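Wobbly desk, do I bother fixing it?

brordale_bev
Moved into the small room in April and want one big desk in there. Got an offer of an old Savolainen for 50 quid, collection only. Legs are shot apparently. Worth it or buy new?

stastimik
Buy new. You'll spend the weekend swearing at it. Legs are never just legs.

Ismail Younis
Disagree. I've had mine 14 months, second hand, one leg replaced. Solid. Check the fixings underneath, if the screws just spin then walk away. Otherwise 50 is fair.

stastimik
Fair?? Saw one go for 2 quid at the tip shop. OK it was smaller.

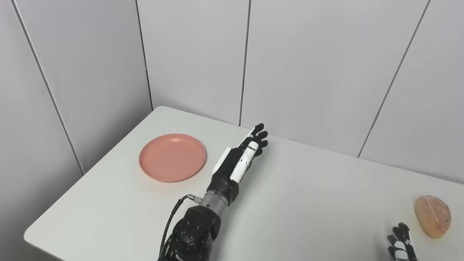
brordale_bev
Main worry is the width tbh. Door is narrow and teh stairs turn. Would the top come off easy?

Ismail Younis
Four bolts on mine. Took me ten minutes. Tape the bolts to the underside so you dont lose them.

jikeo85
Mine was glued. Not bolts. So ask before you drive out there. Also white tops mark like mad, mugs especially. Get a mat.

stastimik
Glued! See.

Ismail Younis
Glued by the last owner I bet. They dont come like that.

brordale_bev
Going Monday after work to look. Taking a tape measure and a spanner. If its glued I'm leaving it.

Print this thread | E-mail to a friend

Reader comments

marl: Had the same trouble with stairs, took the door off in the end. Much easier.

T. in the flat: Paid 85 for a new one, wobbles worse than the old one did.

pegs: did she get it??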